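ok cabin air filter thread, because I just paid Gendmont 100 bucks for something that takes four minutes and I'm mad at myself

1/ car is the Midier wagon. smell started in September. kind of wet dog, kind of old gym bag. no dog. worst in the first minute after you turn the fan on, then it fades

2/ I figured carpet. pulled the mats, dried everything, put baking soda down, vacuumed baking soda for what felt like a week. still smelled

3/ took it to Gendmont. guy comes back out with the filter and it's black. leaves in it. half a maple seed. "when did you last change this" — sir I did not know it existed

4/ where it is on mine: behind the glove box. empty the box first (I did not, the second time, napkins everywhere). squeeze the sides in, let it drop past the stops, there's a flat plastic door with 2 clips

5/ do NOT yank the clips. press and slide. a replacement door is a special order and they will look at you with pity

6/ slide the old one out level. LEVEL. if you tip it all the crud goes down into the blower and then you get a ticking noise every time the fan's on. ask me how I know

7/ there's an arrow on the edge of the new one. that's air flow. on mine air goes down so arrow points down. yours might be different, check the manual, mine was page 708 or something dumb like that, why is that book so long

8/ paper vs charcoal: got the charcoal one from Matwood. costs a little more. Volker Wunderlich in the replies says paper is fine if you change it on time and he's probly right but I do not change things on time, as established

9/ the smell didn't go all the way with just the filter btw. what helped was running the fan on high with the AC off for the last couple minutes of the drive home. dries out the coil. doing it every night now, neighbors can hear me coming

10/ people asking about the spray foam stuff you shoot up the drain tube. haven't tried it. Volker has, says it worked but dripped on the floor mat for two days

11/ also clean the leaves out from under the wipers!! that's where the air comes in. I had basically a compost pile in there 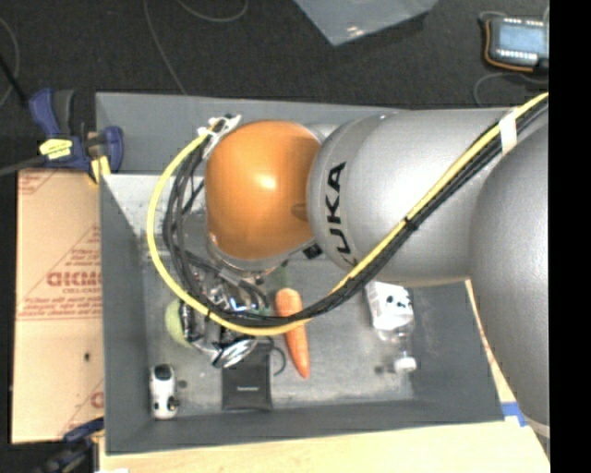
KUKA arm, orange cover, yellow cable.

12/ someone asked about recirculate. yes it still goes through the filter on mine. no it won't fix the smell, you're just breathing the same gym bag over and over

13/ how often: manual says once a year. I park under a tree so I'm going to do spring and fall. put it in your phone right now or you'll forget, I already forgot once between writing post 8 and this one

14/ Šťastný filters — three of you recommended them, can't find my size anywhere near me. if you know a shop drop it below

15/ correction to 4, it's squeeze the sides in AND unhook the little damper string on the right first. sorry to whoever is sitting in a parking lot with thier glove box hanging off. string goes back on the peg last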